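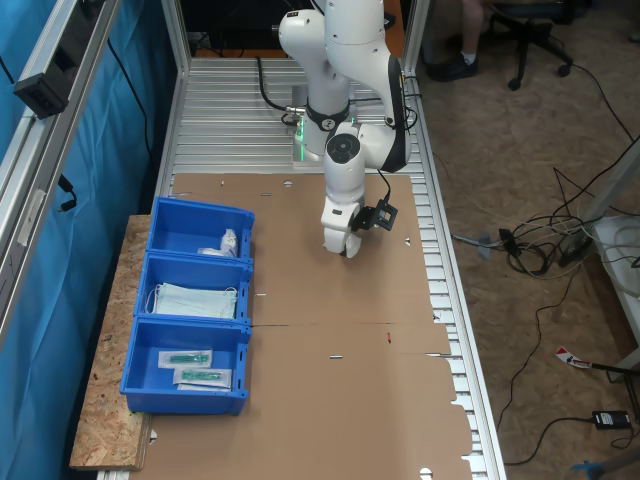
Test bench with supply bins, masks in the middle one.

Home | Guides | Bench Notes | Parts | Contact

How to Test a Robot Arm on a Supply-Sorting Chore

Maritza Apaza, Sedix bench notes
Updated January 14, 2023

This guide covers a bench test for one narrow chore: taking soft, plastic-wrapped supplies out of open bins and putting them somewhere else. It is the same job that gets done by hand in a stockroom, at a packing table, or in a hall closet at home. The test takes an afternoon once the arm is mounted and calibrated. It gives you a success rate per item type and a list of failure causes, and you need both before deciding whether to hand the chore over.

It does not cover mounting, network setup, or choosing an arm. For those, see the Lilterik install notes under Guides.

What you need

An arm with a parallel gripper and a camera on the wrist
Open plastic bins with smooth floors, one per item type
A flattened corrugated carton large enough to cover the working area
Real stock, in its real wrapping
A stopwatch and a paper log sheet

Do not substitute foam blocks or wooden cubes for the stock. A rigid block tests the arm's repeatability, and the manufacturer has already done that. Wrapped goods test the grasp.

Step 1. Cover the bench

Lay the carton flat over the slotted bench top. Small packets slide into open slots, and a fingertip that comes down too far will catch in one. Cardboard also gives a little when the fingers touch it. Leave the fold flaps on if they lie flat. Tape any that lift.

Mark the drop point on the cardboard if items will be placed there instead of in a second bin. Use a small mark. A large one can confuse a vision system that looks for contrast.

Step 2. Place the bins

Set the bins side by side within reach, far enough from the base that the elbow does not have to fold fully. Keep one type of item per bin for the first run. Jog the arm slowly to all the corners of each bin and watch the wrist camera, not the fingertips. The camera housing usually meets the rim first.

If the bins stand on a separate panel beside the bench, check that its height matches the height in your work-cell model. Ours was off by 2 mm after the panel was swapped in December, and the grasp depth was wrong all morning before Natalia Gallegos thought to measure it.

Step 3. Set the grasp

Start with low force and a slow close. Film gathers between the fingers before the contents do, so a light grasp often holds the wrapper alone. For a light item that is acceptable. For a heavy one it leads to a drop on the first fast move.

Aim for the middle of the package when the contents are stiff. Aim for loose film near the top when the contents are soft. Narrow fingertips can reach between packages lying close together, but they also put more pressure on thin film. Inspect the wrap of every item after the first several grasps and lower the force if you find marks.
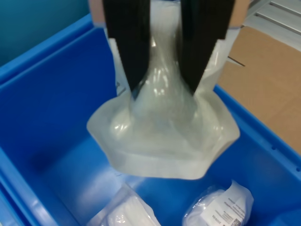
Glare is the next problem. Clear film over a pale item inside a glossy bin returns bright spots that shift as the wrist moves, and a depth sensor may report holes at those points. Turn off any lamp directly over the bins and use side light from a curtained or diffuse source. If holes remain, take a second view from a different wrist angle and merge the two.

Printed labels need a decision at this stage. If the chore includes reading dates or codes, add a separate scan position with the item held still. Reading a label while it lies in the bin works only when it happens to land face up and flat.

Step 4. Run the trial

Run 100 picks per item type. Fewer than that will hide the rare failures, and the rare failures set the staffing cost. After each pick, write down one of these:

OK: item moved and released at the target
MISS: fingers closed on nothing
DROP: item left the bin but did not arrive
DOUBLE: more than one item lifted
ASSIST: a person touched anything

Count every ASSIST as a failure, including nudging an item out of a corner. Stir the bin by hand only between runs. Keep one person seated near the stop button for the full run, outside the reach of the arm, and route loose cables away from that person's feet.

Step 5. Read the results

Our sealed packets reached 94 OK. The remainder were mostly misses in the corners of the bin, where the fingers could not open fully next to the wall. Loose stacks did worse. Face masks with ear loops tend to come up in chains, and we stopped that run early to work on the grasp. We have no usable number for masks yet.

Temitope Bassey ran the same procedure at the Rovville stockroom and found the same order of difficulty: sealed packets first, bundled goods next, anything with loops last.

Can it do the chore yet?

For sealed packets in a known bin, with a person close by, yes. It is slower than a practiced hand, and speed matters less if the work can run while the staff do something else. For mixed bins, not at a level I would sign off on. For a household closet, where the bin moves and the wrapping changes with each purchase — no.

A workable split is to let the arm handle sealed stock and route everything else to a person. Yurani Cuadros set up the Urrego line this way. The arm sets aside anything it misses 2 times in a row, and a clerk clears the set-aside bin at the end of the shift.

Troubleshooting

Item swings after lift: slow the first part of the upward move, or grasp closer to the contents.

Two items lifted together: add a short pause and a small shake above the bin before leaving it.

Fingers strike the bin floor: recheck panel height, then shorten the approach.

Item sticks to a fingertip on release: wipe the tips and open wider. Static is worse in dry weather.

Corrections to the log sheet codes go to Meriem Lamrani through the Contact page.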